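Chapter 7
Songs That Outlive Their Films 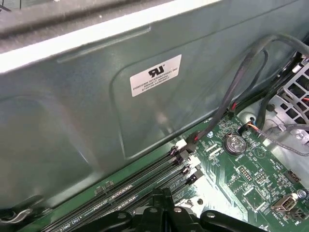 Ask a room of moviegoers over fifty to tell you the plot of The Lamplighter's Daughter and you will get a long silence, followed by an argument about whether there was a boat. Ask the same room to hum the song from the second reel and they'll be at it before you finish the question, with hand gestures.

This chapter is concerned with that gap. Film studies has plenty to say about stars, directors and studios, and a fair amount to say about composers. It says less about the single musical number that comes loose from its movie and goes off to earn a living at weddings. We will call such a piece a detached number. The term is Gráinne Quinlan's, and she has apologized for it in print, but it has stuck.

How a number comes loose

The usual explanation is that the song was good and the film was bad. Students like this explanation because it is short. It also fails on the first test case. Ollico Pictures released 476 features with at least one sung number, and the dullest of them left behind no songs at all. Meanwhile the studio's most admired drama, Farkeck, is remembered by most people as three minutes of Zuleica Falcão singing on a staircase in a borrowed coat.

Falcão was not the first choice for the part. Two other singers had turned it down, one on the grounds that the staircase looked unsafe. The director, Pádraig Corrigan, shot the number in a single afternoon in July and considered cutting it, as it had nothing to do with the story, which concerns a disputed will. The distributor insisted it stay. The distributor also wanted a dog, and lost on that one.

What happened next is the part we can study. The number was played on the radio without the dialogue that surrounds it. It was sold as sheet music with a drawing of Falcão that resembles her mainly in having hair. By the time the film reached smaller towns such as Prundton, audiences were arriving for the song and leaving after it. Kevin Moynihan, who managed the theater there, moved the intermission to just before the staircase in order to sell more peanuts. Corrigan wrote him a letter, which Moynihan framed.

The remake problem

Sooner or later a detached number gets done again by somebody younger. The remake is nearly always announced as a tribute, and the publicity nearly always promises that the new performer has "made it her own," a phrase students are asked to avoid in their essays for this course. Ruairí Sheehan's catalog lists 1,417 remade numbers across several national cinemas. His notes are drier than the subject deserves and should be read in full.

We will look at the staircase song in three versions: Falcão's, the nightclub version in Ghiță, and the television special, in which there is no staircase and the singer stands on a box. Watch all of them before reading Section 7.1. Watch the box one twice.

Terms to know before you begin: detached number, host film, playback, tribute.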